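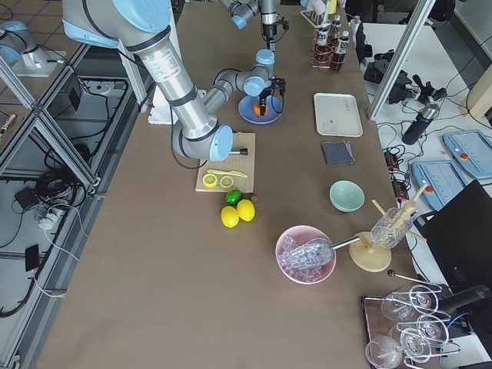
I've been hanging around the Sasance workshop again, and I have news for everyone who wrote in after the last gripper piece. The bar bench is up and running! Two arms, one long table and a lot of citrus. Uliana Romaniuk has finally got the grant money sorted, and the plan is to put 3 grippers through the same set of drink-making jobs and publish every number, good or bad.

I went in thinking lemons would be the hard part. Uliana laughed at me. A whole lemon is apparently about as friendly as an object gets, because it's grippy and you can be a couple of millimetres out and still come away with it. Slices are a different story (wet, floppy, flat on the board), and she reckons the slices and the stemmed wine glasses will eat up most of the schedule. The glasses go in a tray, and a fair few get laid down on their sides with the stems crossing over each other, so the arm has to work out which one it can lift without dragging its neighbours along. I tried it with a pair of kitchen tongs and did not cover myself in glory.

Khurram Kakakhel is looking after the camera side. He has one looking down on the table and he's been swapping its height and angle between runs, trying to find out how much of a gripper's bad score is really the camera's fault. Clear glass and ice are his two least favourite things in the world at the moment. He showed me a depth map of an ice bowl and it looked like someone had sneezed on the screen.

The grippers themselves are a plain two-finger parallel one, the same one with soft pads stuck on, and a new design from a little outfit called Chornovol that has a bit of give in the wrist. Each gets 200 tries at every job. The jobs are moving fruit in and out of a bowl, lifting a slice off the cutting board, using the ice scoop, taking a glass off the drying rack and picking a wine glass out of the tray. A try is scored as a fail if anything gets dropped or knocked over, or if somebody has to reach for the red button.

My money's on the soft pads for the fruit and the Chornovol for the scoop. Khurram disagrees with me on the scoop and we have a coffee riding on it. He thinks the long handle will twist in anything with give, and he's been right before, which is annoying.

The first batch of results should be out in October, along with the videos and the controller settings, so other labs can have a go at copying the set-up. Uliana is also sharing her reading list as a Zotero library, up to 300 papers on grasping, and I've got through four of them. If you have a favourite gripper you'd like to see on the bench next time, send me a note and I'll pass it along. And yes, I've already asked about olives.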